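Home | Stories | Try This | Ask Us | Grown-ups

A Day Out With a Robot That Does Laundry (Slowly)

Reading time: 7 minutes

If you have ever been asked to help with the washing, you already know that it is boring. You might also have wondered why, in a world where we can send machines to other planets, somebody still has to deal with the sheets by hand, and why that somebody has to be you.

I went to find out. The robot workshop at Gesden has an open day every February, and this year I put on my good shoes and caught the bus.

The workshop is in a long brick building behind a tile shop. Inside, it smells like coffee and warm plastic. There was a table with name stickers, a plate of biscuits, and a sign that said PLEASE DO NOT FEED THE ROBOTS, which I think was a joke, although a boy in front of me put his biscuit back in his pocket just in case.

Our guide was Kanini Kioko. She is an engineer, and she has been teaching robots to handle cloth for long enough that she folds her own laundry in a funny order. She told us there would be two demonstrations before lunch, and that at least one of them would go wrong.

"Which one?" asked a girl with a green backpack.

"If I knew that," said Kanini, "I'd fix it."

What is so hard about a sheet?

Pick up a cup. Go on, I'll wait.

When you pick up a cup, it stays cup-shaped. Move it, tip it, put it upside down on your head, and it is still exactly the same cup. Robots love this. A robot can learn the shape of a cup once and be fairly sure the next cup will behave itself.

Now pick up a bedsheet by one corner. It flops. It folds itself over. Part of it is hiding behind another part, and the corner you really wanted has gone somewhere in the middle, where it plans to stay. Put it down and pick it up again and you get a completely different flop.

Engineers have a name for things like this. They call them "deformable objects," and it just means things that change shape when you touch them. Cloth is one. So are dough, rope, plastic bags and a cat that doesn't want to go to the vet. (Kanini has not tried the cat.)

Meet Lola

The robots at Gesden have names, as robots in workshops nearly always do. The one we came to see is called Lola. The computer program that tells Lola what to do is called Stumelix, and Kanini says that when something goes well they thank Lola, and when something goes badly they blame Stumelix. I thought this was a bit unfair on Stumelix.

A robot arm is built something like yours. You have a shoulder, an elbow and a wrist. A robot arm has joints too, with stiff parts called links in between. Inside each joint there is a motor that turns it. Your arm has muscles pulling on bones, and a robot arm has motors turning links, and both of them get the hand to where it needs to be.

On the end goes the gripper. A gripper is the hand part, except that most of them don't look much like hands. Five fingers are very hard to build and even harder to control, so many robots get by with a couple of simple ones that pinch together. Try it yourself: tuck away everything but your thumb and pointing finger, then try to put a pillowcase on a pillow. I'll hear the grumbling from my place. 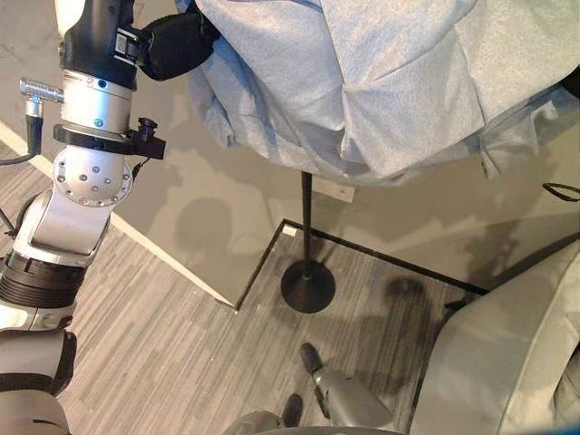
Kanini made us all stand behind a line of yellow tape while the first demonstration ran. The tape is there for a sensible reason. A robot arm goes where it has been told to go, and unless it has been given a way of noticing you, it won't mind that your nose is on the route. Any visitor who crossed the tape had to go back and start again at the biscuit table, and I'm sorry to say that a few people worked out that this was not much of a punishment.

So how does it know what to do?

There are different ways to get a robot to do a job. The old-fashioned way is to write down every single move: go forward this much, close the gripper, lift. This works well in a factory, where the same part turns up in the same spot all day long. It works very badly for a sheet, which has never turned up the same way twice in its life.

Another way is to show the robot. A person guides the arms through the job, over and over, while a computer keeps a record of everything: where the arms were, what the cameras saw, when the gripper opened and closed. Each go is called a demonstration. (Yes, that's the same word as for the show we were watching. Engineers are good at many things, but they do tend to reuse their words.)

After enough of these, the program starts to find patterns. It learns that when the cloth is bunched up like this, a person usually reaches over there. Then you let it try by itself.

How many is enough? For the job we came to see, Kanini's team had recorded 387. She said the first 60 were so wobbly that they ended up in a folder called "Oh Dear."

The person who had done most of them was Esther Laizer, who was sitting at the side with a mug of tea and had the look of someone who has moved the same sheet 387 times. I asked her if she ever got bored. She said the trick is to listen to the cricket. I asked if the robot had learned to like the cricket as well, and she said that thankfully it only records the arms.

What we saw

The first demonstration was meant to be simple. Lola had to take hold of a piece of cloth, lift it and lay it down somewhere else.

It was very slow. I have seen faster glaciers. The arm crept along, stopped, seemed to have a think, and crept along again. A toddler near the front lay down on the floor and gave up on the whole thing. But then the gripper closed, the cloth went up, and it was laid down more or less where it was supposed to be, and the entire room clapped as if somebody had kicked a goal.

I clapped too. It's a strange thing to cheer for. I move cloth around every day and have never once been clapped.

The second demonstration was the one that went wrong. Lola reached out with great confidence, closed the gripper on nothing at all, and then carefully lifted the nothing and put it down on the other side. It did this beautifully. Esther put her mug down and said, "Well, the folding was good."

Kanini looked pleased, which surprised me. She explained that a mistake in front of visitors is still a mistake you can learn from. The gripper had missed the edge by less than the width of a pencil. To you, that would be no bother, because your fingertips would tell you straight away that there was nothing between them, and you'd have another go. Many robots can't feel much through their fingers. They have to work it out by looking, and looking at a crumpled sheet is a good way to get confused, whoever you are.

Questions from behind the yellow tape

Can it fold a fitted sheet?

No. Neither can I. Kanini said that when a robot can fold a fitted sheet she will retire and take up fishing.

Does it get tired?

Motors don't get tired the way you do, but they can get too warm, and parts wear out. Lola has had a few new bits over the years. The oldest arm in the building is called Muriithi. It mostly waves at visitors now, and it is very good at it.

Is it smart?

It depends what you mean. Lola can do one job fairly well and doesn't know that any other jobs exist. If you held up a sandwich, it would not be interested, unless the sandwich looked like the corner of a sheet.

Will it tidy my room?

Not this week.

Try it at home

You can find out what being Lola is like. You'll need a tea towel, a pair of kitchen tongs and somebody patient.

Lay the tea towel on the table in a heap. Hold the tongs in one hand and put your other hand behind your back. Now try to get the towel flat and folded in half, using only the tongs. When you've managed it (or haven't), try again while looking at the towel through a cardboard tube.

If you'd like the full Gesden experience, write down what went wrong each time and give your folder a rude name.

My own record stands at one towel, badly folded, in slightly longer than it took to boil the kettle. I told Kanini, and she said I could come back next February and have a go against Lola. I've been practising. The sheets at my place are still in the basket.

Back to top | Contact us | © Gesden Open Workshop. Teachers may copy this page for their class.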